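Small Towns Should Keep Their Repair Counters

The town of Clulevcombe will decide in February whether to renew the lease on its public repair counter. The annual cost is 3,200 dollars. We believe the council should renew it.

Residents bring in lamps, radios and kettles that shops no longer service. The Bastoletti store on the square closed its workshop two years ago, and the nearest alternative is 25 miles away. For older residents without a car, that distance settles the matter, and a lamp with a bad switch goes to the landfill.

Opponents argue that new goods are cheap. The price tag leaves out hauling and disposal, which the town also pays for. A modest fee of 2 dollars per visit would cover part of the lease and should be tried before any closure. 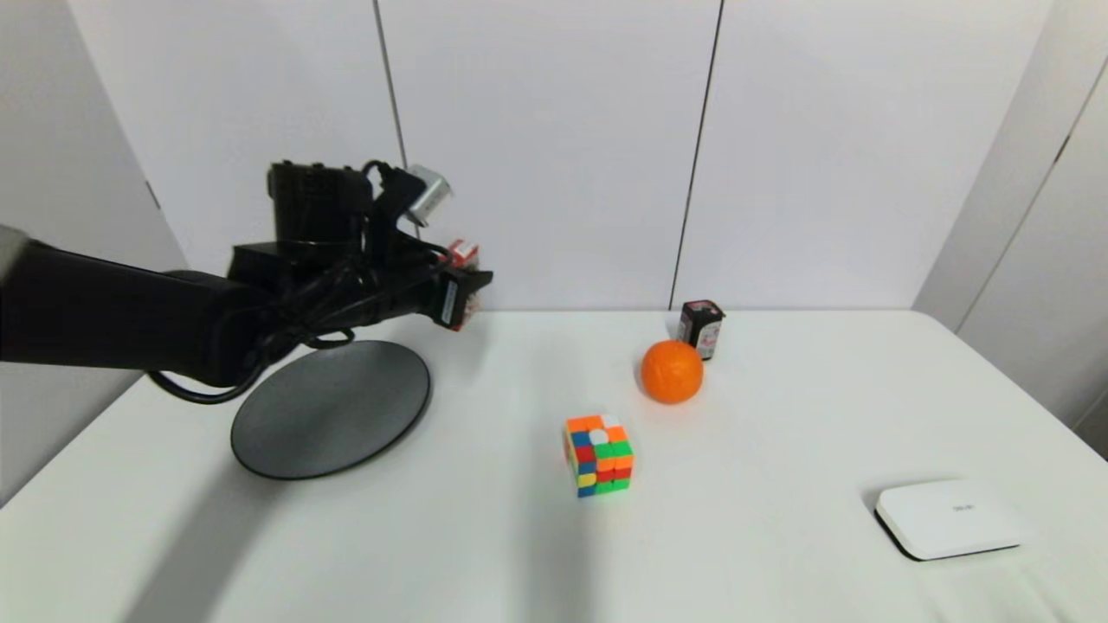 A round black disc on a white tabletop.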